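Lernen aus Demonstrationen – Kapitel 4: Vormachen durch Handführung und Fernsteuerung

Begleitskript zur Vorlesung, Csaba Kozma und Vilja Partanen
Stand: 28. Januar 2018

4.1 Begriffe

Unter einer Demonstration wird im Folgenden eine zeitlich geordnete Folge von Paaren aus Beobachtung und Aktion verstanden. Die Beobachtung umfasst Gelenkwinkel, Greiferöffnung und mindestens ein Kamerabild, die Aktion den jeweils kommandierten Sollwert. Der Datensatz D besteht aus N solchen Folgen unterschiedlicher Länge. Gesucht ist eine Strategie π, die zu einer Beobachtung eine Aktion liefert, deren Verteilung derjenigen der vorführenden Person möglichst nahe kommt.

Zu unterscheiden ist zwischen Istwert und Sollwert. Bei der Handführung existiert zunächst kein Sollwert, sondern nur die gemessene Bahn. Üblich ist es, den Istwert des nächsten Zeitschritts als Aktion des aktuellen Schritts einzusetzen. Dieses Vorgehen unterschlägt Kontaktkräfte: Drückt der Greifer gegen eine starre Fläche, so ändert sich die gemessene Lage nicht, und die Aktion »weiterdrücken« taucht im Datensatz nicht auf.

4.2 Handführung (kinästhetisches Vormachen)

Der Arm wird in Schwerkraftkompensation betrieben und am Handgelenk geführt. Das Drehmoment der Gelenke ergibt sich aus dem Gravitationsterm g(q) und einer Reibungskompensation. Ein Positionsregler ist nicht aktiv. Voraussetzung ist ein hinreichend genaues Massenmodell einschließlich Endeffektor und Kabelführung. Fehlt der Endeffektor im Modell, sinkt der Arm nach dem Loslassen ab oder steigt an, und die Bahn enthält Korrekturbewegungen der führenden Hand.

Vorteile: geringer apparativer Aufwand, kurze Einarbeitung, direkte Rückmeldung von Kontaktkräften an die führende Person.

Nachteile: Hände und Unterarme der Person liegen häufig im Kamerabild und fehlen später bei der autonomen Ausführung. Zweiarmige Abläufe sind allein kaum vorzuführen. Außerdem verfälscht die Handkraft jede Messung am Handgelenk.

4.3 Fernsteuerung

Bei der Fernsteuerung bedient die Person ein Eingabegerät, dessen Lage auf den ausführenden Arm abgebildet wird. Drei Abbildungen sind gebräuchlich:

a) Gelenkraum, gleiche Kinematik. Ein Führungsarm mit gleicher Gelenkfolge gibt die Winkel vor. Eine inverse Kinematik entfällt, ebenso die Behandlung von Singularitäten.
b) Kartesischer Raum, absolut. Die Lage des Eingabegeräts wird skaliert übertragen. Der Arbeitsraum des Geräts begrenzt den nutzbaren Arbeitsraum des Arms.
c) Kartesischer Raum, relativ mit Kupplung. Nur Änderungen bei gedrückter Taste werden übertragen. Das erlaubt Nachgreifen, erzeugt aber Pausen in den Bahnen.

Der Versuchsstand Tuso arbeitet nach Variante a), der ältere Stand Grodholm nach Variante c). Die Sollwerte werden in Tuso mit 200 Hz übertragen, der unterlagerte Gelenkregler läuft mit 1000 Hz. Die Zwischenwerte werden linear interpoliert. Für die Übung ist zu beachten, dass die Protokolldatei die Sollwerte vor der Interpolation enthält.
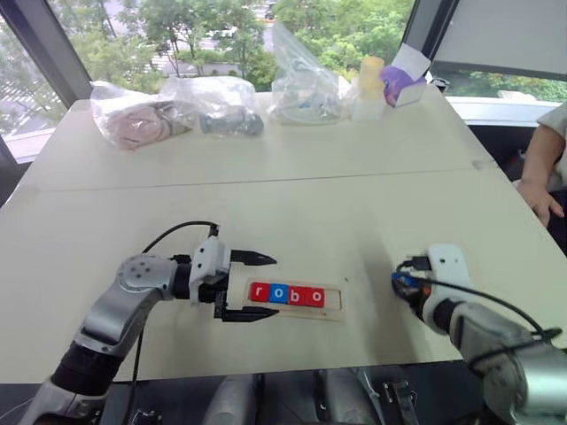
Für die Auswahl einer Übungsaufgabe gelten zwei Forderungen: Der Endzustand muss ohne Zusatzsensorik beurteilbar sein, und die Aufgabe muss sich in Teilschritte mit eindeutigem Beginn und Ende zerlegen lassen. Das Einlegen von Buchstabenklötzen in eine gemeinsame Nut erfüllt beides. Die Klötze r, o, b, o liegen nebeneinander im hellen Holzbrett, rechts davon ist ein Teil der Nut frei. Ob eine Reihenfolge eingehalten wurde, lässt sich somit an einem Einzelbild ablesen. Wegen der zweimal vorkommenden Form »o« ist die Zuordnung zwischen Klotz und Zielposition allerdings nicht eindeutig. Zwei Demonstrationen mit vertauschten o-Klötzen sind im Ergebnis gleichwertig, in den Bahnen aber verschieden. Eine Strategie, die den quadratischen Fehler minimiert, mittelt über beide Varianten und kann zwischen den Klötzen ins Leere greifen.

4.4 Mehrdeutigkeit und Gegenmaßnahmen

Das beschriebene Problem tritt immer auf, wenn zu derselben Beobachtung mehrere zulässige Aktionen gehören. Gegenmaßnahmen bei der Datenaufnahme:

– feste Konvention für die vorführenden Personen, etwa »stets den näher liegenden Klotz zuerst«
– getrennte Kennzeichnung der Varianten im Protokoll
– Verwerfen von Demonstrationen mit Richtungswechsel während der Annäherung

Gegenmaßnahmen im Modell: Mischverteilungen am Ausgang, Diskretisierung des Aktionsraums oder Vorhersage ganzer Aktionsabschnitte. Takács behandelt im Zusatzmaterial die Mischverteilung mit sechs Komponenten; der Rechenweg ist nicht prüfungsrelevant, die Begründung schon.

4.5 Fehlerfortpflanzung

Sei ε die Wahrscheinlichkeit, dass die Strategie in einem Schritt von der vorgeführten Aktion abweicht, und T die Anzahl der Schritte. Für reines Nachahmen wächst die obere Schranke der Gesamtkosten mit εT². Ursache ist die Verschiebung der Beobachtungsverteilung: Nach der ersten Abweichung befindet sich der Arm in Zuständen, die in D nicht oder nur selten vorkommen.

Daraus folgt für die Praxis, dass fehlerfreie Demonstrationen allein nicht genügen. In den Datensatz gehören auch Korrekturen, also etwa das erneute Ansetzen nach einem verkanteten Klotz. Der Abschnitt bis zum Verkanten wird dabei aus dem Training ausgeschlossen, der Abschnitt danach verwendet.

4.6 Hinweise zur Übung

Jede Gruppe nimmt 75 Demonstrationen auf. Die Ausgangslage der Klötze wird nach der ausgegebenen Tabelle variiert. Vor jeder Aufnahme sind beide Arme in die Grundstellung zu fahren, auch wenn nur einer benutzt wird. Der Zeitversatz zwischen Kamera und Gelenkdaten ist einmal je Sitzung zu bestimmen und im Protokoll anzugeben. Die Auswertung erfolgt mit dem Werkzeug Jasari; die Konfigurationsdatei liegt im Kursverzeichnis.

Abzugeben sind:
1. Histogramm der Demonstrationsdauer, getrennt nach Person
2. Verlauf der Greiferöffnung für eine gelungene und eine verworfene Aufnahme
3. Kurze Stellungnahme, welche Abbildung aus 4.3 für das Einlegen geeignet ist und warum

Aufgabe 4.1: Zeigen Sie, dass der Mittelwert zweier gültiger Greifpositionen im Allgemeinen keine gültige Greifposition ist. Eine Skizze in der Ebene genügt.

Aufgabe 4.2: Geben Sie für Variante c) an, wie Zeitschritte mit gelöster Kupplung im Datensatz zu behandeln sind.

Die Besprechung der Abgaben findet im Mai statt.

3 Kommentare | 6-mal geteilt
Kontakt: Vilja Partanen | © Kozma/Partanen | Nach oben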